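Maintained by Signe Fogh and Guoqing Qian. Last edited in September.

# Jillevent cloth set: recording rules

Jillevent is a set of 865 episodes of a two-finger gripper handling cloth on a tabletop. All of them were recorded at the Drusden site. This file covers how episodes are recorded and checked. For the file layout, see `LAYOUT.md`.

## Before an episode

- Clear the table of everything except the cloth for that task.
- Start with the gripper open and nothing in it.
- Both fingertips must be in the wrist view. If one is missing, re-seat the mount and log it.
- Leave exposure locked for the whole session.
- Scuffs on the wall are fine. Don't paint or cover them partway through a batch - it splits the background in two.

## During an episode

- One operator drives, and one stands at the stop button. Don't swap roles until the episode is closed.
- Hands stay out of the work area while the arm is powered.
- A dropped cloth is not a reason to stop. Keep recording and tag it `drop`.
- If the arm faults, end the episode and tag it `fault`. Never join two recordings.

## Checks

Yulan Qian reviews every episode at normal speed, and Colton Campbell reviews the tagged ones again. So far 129 episodes carry at least one tag. They stay in the set, but the default split leaves them out.

Episodes under 2 seconds are deleted.

## Known gaps

Most cloths are a single solid color. Patterned ones are planned for the Edet batch. Lighting notes are missing for the earliest sessions, and Guilan Fu is filling in what she can from the paper log.
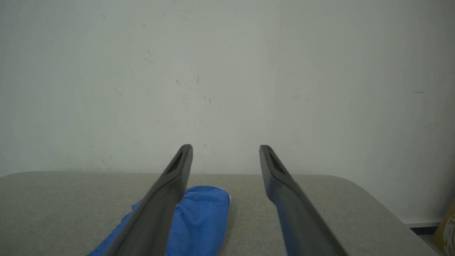 Send corrections to the rules as a pull request against `RULES.md`, with the episode number in the title. Changes to the stop-button rule need sign-off from both maintainers.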